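Grellason two-arm folding cell: four weeks in

Two stars, and one of those is for the cable length. We took the Grellason on trial at Trerusberg in August to fold cotton squares, on the strength of a Rokosex brochure that promised "hands-off operation". I had my doubts then and I have more now.

The fault is in the right arm. Every so often its gripper closes, the software reports a good grasp, and the cloth is still on the table. The left arm then carries on with its half of the fold regardless. Lộc Vũ logged 300 attempts and got this on 10 of them, which sounds small until you want to leave the room.
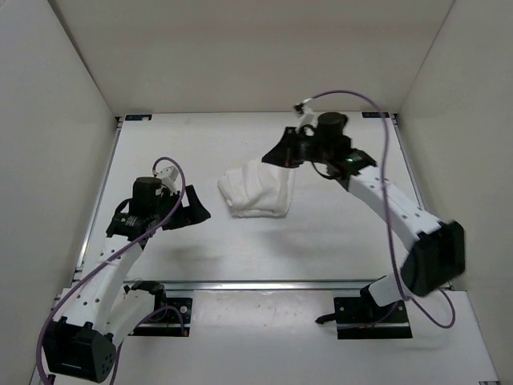
Right gripper over the bunched cloth, left one standing clear of it.

Support told us to lower the grip height. We did, and the next day the right arm pressed into the table and kept pressing until Tùng Nghiêm hit the stop. For a machine sold to sit beside people, that bothers me far more than a missed corner. 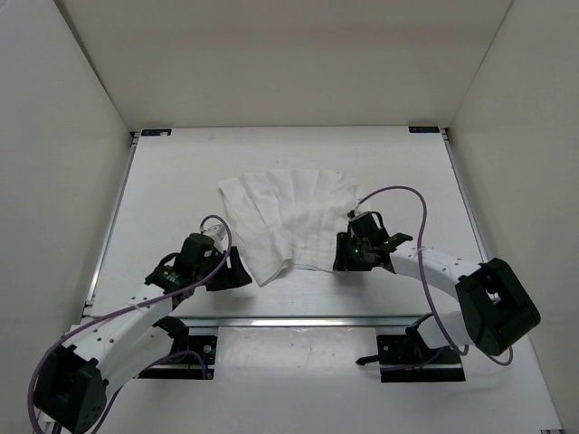
We have since capped the speed and keep someone at the stop button, so it's hardly hands-off. White cloth on a white top can't help either, and the manual is silent on it. Ninh, the reseller, wants 550 for a revised gripper kit. I'd want to see it running first, on their cloth and then on ours.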